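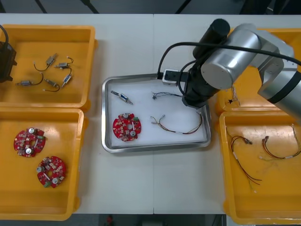

15th May

Notebook, ad test for the Drellach parts catalog, second round

Continuing from the last entry. The budget is still small, so I write down all the settings now, before I forget why I chose them.

Campaign goal: catalog download (the short form, only email and company name). In the first round we used the goal "traffic" and it was a mistake of mine. We got 948 clicks and 11 downloads. People clicked, looked at the page and went away. The ad system gave us exactly what we asked for, clicks.

Settings for the second round:

Goal changed to form completed.
Daily limit the same as before, I did not touch it.
Audience A: people who visited the Westorness site and did not fill in the form.
Audience B: similar to the old customer list. The list has 1,669 addresses after I removed the doubles. I am not sure it is enough for a good match.
Placement: only the main feed. The side column is off.

The forms from both audiences go to the same sheet. Column F says which audience. Please do not sort only one column, it happened already and I had to restore the old version.
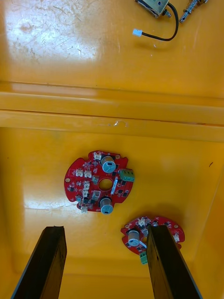
Yellow bin, with two circuit boards in the lower part.

Text of the ads

I made three versions. Version 1 starts with the question ("Still searching for a small spare part?"). Version 2 starts with the delivery time. Version 3 is the old text from Odukoya, where I only made the first sentence shorter. All three have the same button and go to the same page, so we compare the text and nothing else.

Version 1 was refused at first by the review. I think the reason was the capital letters in the headline. I wrote it again in normal letters and it passed the same afternoon.

To check: the form on the phone. On my phone the keyboard covers the "send" button and one has to scroll down to find it. If other people have the same problem, we pay for visitors who want the catalog and cannot get it. I asked Cirnadero to move the button higher. No answer yet.
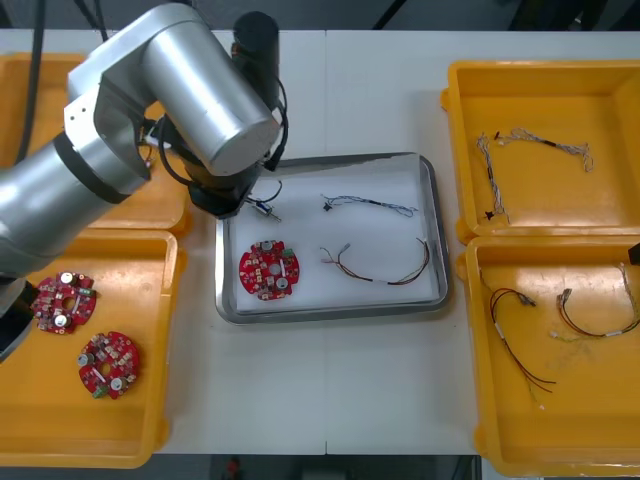
Numbers until now

Audience A: 93 clicks. The downloads are not yet in the sheet, the connection stopped during the night and I started it again by hand this morning. I will copy the missing rows tomorrow.

Audience B: very slow. The system still shows "learning". I read that one should not change anything during this time, so I don't change anything, although it is difficult to look at it.

Cost per click is higher than in the first round. I expected this, but in the report it looks bad, so it needs one sentence of explanation there. Cost per download is the number we should put first.
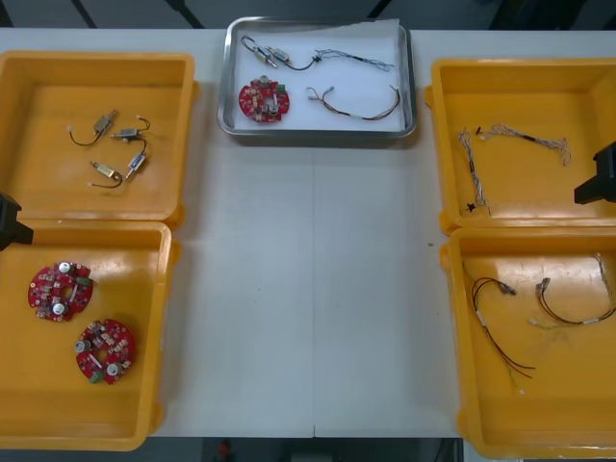
Worktable with the four bins and the tray.

Open points

Ask if the August budget can be moved earlier, in case audience A is good.
Tracking code is on the thank-you page twice. Remove one, then make a test download with a private window.
Our own visits are still counted. Exclude the office address.
Rename the campaigns. "Test new 2 final" tells nothing to a colleague.

Next look at the numbers when audience B is out of learning.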